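News > Company news > Product updates

Edness launches cable and desk tidying range for small workplaces

September | By the Edness press office | 2 min read

Edness has added a range of trays, ties and soft pouches to its storage catalogue, aimed at small offices, studios and shared workbenches where loose leads tend to pile up. The range is called Jekico and goes on sale in September through Edness and through Heinonen, its trade partner in Nimville.

Jekico is sold in 2 sets. The smaller one holds a shallow tray and 25 reusable ties, and is meant for a single desk. The larger one has 4 trays, a zipped pouch and 40 ties, and will suit a long bench used by several people. All parts can also be bought one at a time.

The trays have low sides so that a coiled lead can be dropped in and picked out without tipping anything over. They are plain on the inside, with no fixed dividers. Early versions did have dividers, but people who tried them at Heinonen's workshop found that thicker cables would not sit flat - the dividers were taken out before the final design was agreed.

Edness suggests sorting leads by use, coiling each one loosely and tying it once near the middle. Short leads can go in the tray without a tie. Chargers and anything with a heavy plug are better kept in the pouch.

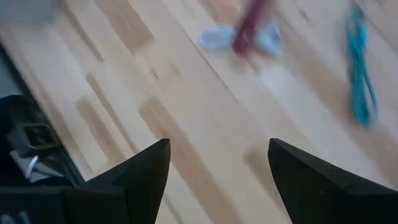
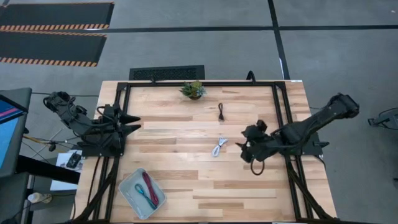
Heinonen will keep both sets on display at its Nimville trade counter, where customers can bring in their own cables and try the tray sizes before ordering. The counter opens at 8 am. Trade orders placed in September will be delivered free of charge within Nimville.

Spare ties are sold in packs of 25. Product sheets and price lists can be requested from the Edness press office.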